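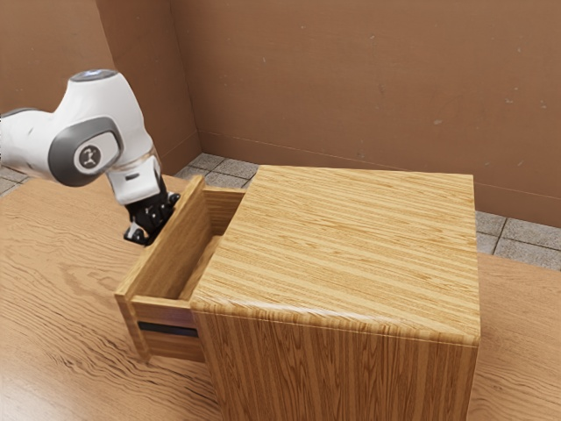

*White robot arm bent down toward a wooden cabinet*

**Has anyone seen "The Natton Winter"? Is it worth the drive?**

**reelgrump** wrote:

The Simard in Livville is showing this for one more week and my sister won't stop telling me to go. I read the blurb on their site and came away with less of an idea than I had before. "A quiet epic of family and frost." OK. What happens in it?

I got burned by the last three things that theater called a quiet epic, so I'd like to hear from people who paid for a ticket. Running time would help too. I have a dog.

---

**mothballs_77** wrote:

Saw it. Two sisters inherit a ferry landing in a town called Natton, the river freezes over, and they argue about whether to sell. Then the older one's husband comes back and they argue about that. It's well acted. I cried at the part with the radio, and I don't cry much at movies.

Go see it. It's a small movie and it needs people.

---

**reelgrump** wrote:

Thanks, but "it needs people" isn't a reason for me to be one of them. Does the selling thing get settled or is it one of those endings where somebody looks at water?

---

**mothballs_77** wrote:

It's ice, so technically no.

---

**K_Hawthorne** wrote:

> It's well acted.

Half of it is. The younger sister is very good, I'll give you that. The husband sounds like he's reading a cereal box. There's a dinner where he's supposed to be hiding something terrible and I thought he was waiting for the salt.

My bigger problem is the story. They need money badly enough to sell their mother's landing, but nobody asks what it's worth until the last half hour. Then a buyer turns up with an offer in hand and the movie treats it like a shock. You'd call somebody in the first week. I grew up around people who sold land and they talked about the price at breakfast.

Kendra

---

**oldprojector** wrote:

I don't think the money is meant to be the point, Kendra. The offer comes late so you've already picked a sister by then. I had picked the older one and then felt bad about it, and I liked that the movie could do that to me.

The blurb is terrible, though. Agreed there.

---

**K_Hawthorne** wrote:

If the money isn't the point they shouldn't have had eleven scenes about the furnace.

---

**reelgrump** wrote:

Where is the praise coming from? The poster has four quotes on it and I can't find the full review for any of them. One is just the word "Unforgettable" and a name I've never heard of. I looked and the name goes to a page that also found a cooking show unforgettable.

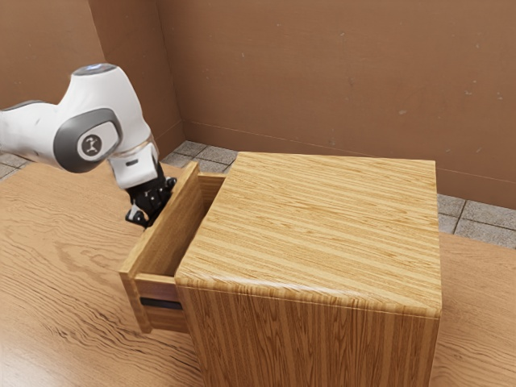
And it says "winner, audience award" without saying of what. If it had won something I'd heard of, the name of the thing would be bigger than the title. Can anybody tell me which festival?

---

**mothballs_77** wrote:

It was the Etero festival, back in February. I was there for the closing night and they read out the totals. 2,842 ballots for the whole festival and this one came out on top.

---

**reelgrump** wrote:

For the whole festival, so split over how many movies? And is it the most votes or the best average? If it's most votes then whoever got the biggest room wins. That's a seating chart.

---

**oldprojector** wrote:

Average score, as far as I know. You tear the edge of a card from 1 to 5. But a movie only had to get 200 cards to be in the running, and the director's entire family lives near there. I'm not saying anything. I liked the movie.

---

**LietteMcK** wrote:

Jumping in because I was a ballot collector at that festival. The screening was packed and most of those folks were not anybody's cousin. I handed back cards to people who had torn them twice. It's a silly system but I never saw it cheated.

For what it's worth I gave it a 3. Lovely to look at, and the sound of the ice at night is really something in a room with good speakers. It's also slow in the middle and there are two separate dream scenes. One dream scene is my limit.

Liette McKinnon

---

**K_Hawthorne** wrote:

I'd blocked out the second dream. The one with the bell?

---

**LietteMcK** wrote:

The bell, yes. The bell that was never mentioned before and is never mentioned again.

---

**mothballs_77** wrote:

The bell is the mother. She rings it in the old photograph at the start, behind the titles. You all came in late or were looking at your popcorn.

---

**K_Hawthorne** wrote:

I was in my seat for the titles and I saw a woman holding a lamp.

---

**oldprojector** wrote:

I remember a lamp too. Could be both?

---

**reelgrump** wrote:

So I've got one cry, one 3 out of 5, a husband made of cardboard, and a fight over a lamp. And I still don't have the running time.

---

**mothballs_77** wrote:

2 hours 10. Take the dog out first.

---

**reelgrump** wrote:

6/11/21 is the last showing and it's a matinee at the lower price, so I might do that one. Might. If there's a lamp in that photograph I want my gas money from you.

---

**mothballs_77** wrote:

It's a bell. Sit on the left side, the seats on the right squeak.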